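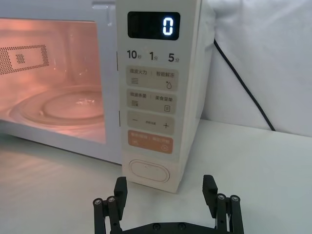

Microwave with the interior light on and the glass turntable in place.

How to fit a roller blind inside a window recess

A roller blind is one of the most satisfying things you can put up in an afternoon! I've done 7 in our place now, the latest a Madigan blockout in the kitchen, and the change in the room still makes me grin.

You'll need a steel tape, a pencil, a spirit level, a drill and the brackets from the box.

1. Measure the width of the recess at the top, middle and bottom. Write down the smallest number. Old walls wander, and ours was out by nearly 19 mm.

2. Check whether your supplier wants the recess size or the finished blind size. Madigan takes off the clearance for you – lots of others don't.

3. Hold each bracket up in its corner and mark the holes. Keep them the same distance back from the glass, and clear of any window handle.

4. Drill pilot holes. Timber is a breeze, but in masonry you'll want plugs and a hammer drill.

5. Screw the brackets on and lay the level across both. Fix it now if it's off, or the fabric will creep sideways every time you roll it.

6. Click in the chain end first, then the pin end. Run the blind up and down a couple of times and watch the edges.

7. Screw the chain safety clip to the wall, with the chain pulled taut. Please don't skip this one if there are kids about.

If the fabric still drifts, a strip of masking tape on the tube at the low side works a treat.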